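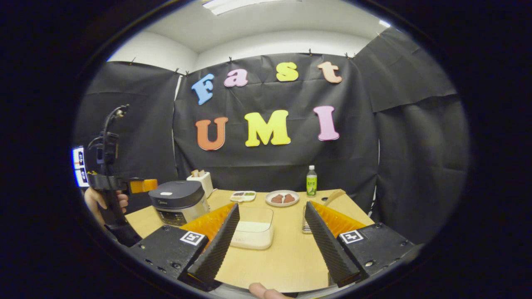 Figure 6.1 A light-colored wooden tabletop with a rice cooker, a toaster, a compartment tray, a plate of food, a translucent container and a bottle.

CHAPTER 6
Shared Work Surfaces in the Small Kitchen

Learning objectives

After studying this chapter, the student should be able to:
classify the items on a work surface as fixed, semi-fixed or transient;
draw a clearance plan for a surface that carries two heated appliances;
calculate usable surface area from gross surface area;
state the order in which a mixed surface is set and cleared.

6.1 Introduction

Chapter 5 treated the counter as a single-purpose surface. Most households and many staff kitchens do not have one. Cooking, plating and eating take place on the same table, often within the same half hour, and the table must be planned for all of them. A surface used in this way is called a shared work surface.

The table in Figure 6.1 carries items from each of these activities. The rice cooker and the toaster are appliances. The tray, with red, green and brown contents in its compartments, belongs to preparation or service, depending on the meal. The plate holds food, two brown pieces side by side, and the bottle and the small glass near it are table items. The grouping is by use, and the same object may change groups during the meal. A container that holds washed greens at the start may hold leftovers at the end.

6.2 Classes of item

Fixed items stay in place for the whole session. On a shared surface these are normally the heated appliances, whose position is set by the outlet and the length of the cord.

Semi-fixed items are moved once or twice. Compartment trays, cutting boards and storage containers fall in this class.

Transient items are moved repeatedly. Plates, glasses, bottles and utensils are transient.

The classification follows the layout method of Gudeta and Holzer, who used it in their survey of staff kitchens at the Trurkudden training center. Their original scheme had a fourth class for waste, which is treated separately in Chapter 9.

6.3 Gross and usable area

The gross area of a surface is its length multiplied by its width. The usable area is what remains after the footprint and clearance of each fixed item have been subtracted. Semi-fixed and transient items are not subtracted.

Clearance is measured outward from the body of the appliance, with handles and open lids included. A rice cooker needs space above the lid for steam as well as space at the sides, and it should not be set under a shelf. A toaster needs open space above its slots. When the two stand close together, as they do in the figure, their clearance zones overlap. The overlap is subtracted once only.

Worked values in this chapter assume a table depth of 600 mm. For a depth of 500 mm, place the appliances side by side, keeping the required clearances. An appliance placed behind another on a shallow table forces the user to reach over the front one, and a reach over a steam vent is to be avoided at any depth.

6.4 Order of setting

Set the fixed items first and route their cords toward the wall. Place semi-fixed items next, nearest the position of the person preparing the food. Transient items come last. Glasses are kept out of the main path of the hands and are not placed in front of a container that will be lifted.

Clearing follows the reverse order, except that heated appliances are unplugged before anything else is moved. They may be left on the surface until cool.

Before you continue

Select a table in your own kitchen and list every item on it by class. Keep the list. It is used again in Section 6.7, where the clearance plan is drawn at a scale of 1:20.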